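Skuvthorpe Workshop: report to the Athanasiadis Fund
Second report on the laundry folding project
Sat 14 July

Hello again, and thanks for the patience over this one. I know you wanted something short enough to read over a cup of tea, so I've left the spreadsheets out and put them in the shared folder instead.

The big news is that we've stopped fiddling with the rig and are properly teaching now. When I last wrote, the two arms could be driven by remote control but there was a horrible lag on one side, and anyone sitting down to drive felt a bit seasick after ten minutes. That's fixed (it was a setting, annoyingly, and it took me a week to find it). The arms now follow your hands closely enough that you forget to think about it, and the folds started looking better the same afternoon.

So, numbers. We've recorded 103 complete demonstrations of folding, and I've thrown out 29 of them. That sounds like a lot! Most of the bad ones come from the first few days, when I was still making up my mind about how I wanted the sleeves done and kept changing my method halfway through. A learner that sees you do a thing three different ways will happily blend all three, and the result is a sort of crumpled parcel. I've now written the method down on one sheet of paper and everyone who drives has to follow it, me included.

The method goes like this. Lay the garment out, bring one long side over the other, take hold of both ends of the lower edge and pull it straight, then let go and fold across. The pull is the part I care about most. If you skip it the wrinkles get trapped inside and every fold after that goes wonky. New drivers tend to be timid about it and stop too early, and I've taken to sitting next to them and saying "bit more, bit more" until they're sick of me.

Driving also got easier once we added the close-up views from the wrists. With only the overhead view you can tell where the cloth is, but you can't tell how much of it you've got hold of, and picking up two layers when you wanted one is easily our commonest mistake.

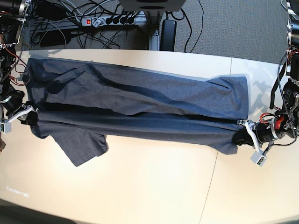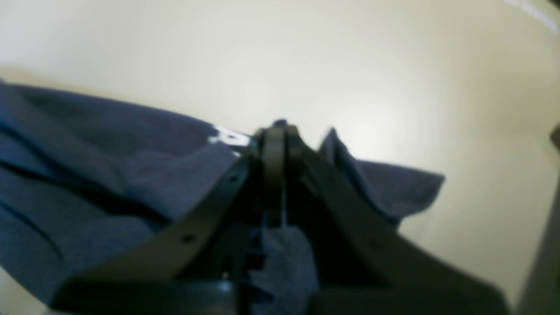

How long does it take a new person to learn to drive the arms?
Most people can manage a tidy fold by the end of their second session, though I don't keep their recordings until they've done a whole session without dropping anything.

That's a much better answer than I could have given you in the spring, and it matters for the budget, because I'd put in for a lot more training time than we've needed. I'd like to move that money across to driving hours if you're happy with that. I'll send the form separately.

Now the bit you asked about, moving the arms by hand. I did try it, as promised. You take hold of the arm itself and walk it through the job, and for simple things like reaching and placing it's lovely, very natural. For cloth I didn't get on with it at all. You need both arms moving together, and with one person holding both you end up leaning over the work and blocking the cameras with your own elbows. Two people can share it, one to an arm, but then they have to breathe in time with each other. My plan is to keep hand guiding for setting start positions and do all the real demonstrations by remote control. If Enulent want to see a proper side-by-side before they commit to their share, I can do one, but it would cost us 2 days and I'd rather spend them on folding.

What hasn't gone well: the trained version is still poor at recovering. If it misses a grip it carries on as though it had the cloth, pulls at thin air and looks very pleased with itself. I think that's my fault, as nearly all our demonstrations go smoothly from start to finish and it has hardly ever been shown what to do when things go wrong. From next week we'll be recording deliberate fumbles, where the driver misses on purpose and then puts it right. I've set aside 4 sessions for this and I'm curious to see how far it gets us.

The tag end of the collar is also a nuisance, thicker than the rest and inclined to slip, and I haven't got a good answer yet. Gripping a little further along helps. I may order different finger pads from Zuremen, but they're not cheap and I'd want your nod first.

Spending is slightly under where we said it would be. The only surprise was replacement cables, which I hadn't allowed enough for. The details are on the second tab of the spreadsheet, with the receipts scanned in behind it.

Coming up: the fumble recordings, then a fresh round of training, then a try on garments it hasn't seen before, starting with long sleeves (wish me luck). I still think December is fair for the visit, and by then I'd like you to have a go at driving yourself. Bring something to fold, nothing silky please.

Could you let me know about the training money by the end of the month? Everything else can wait until we next talk.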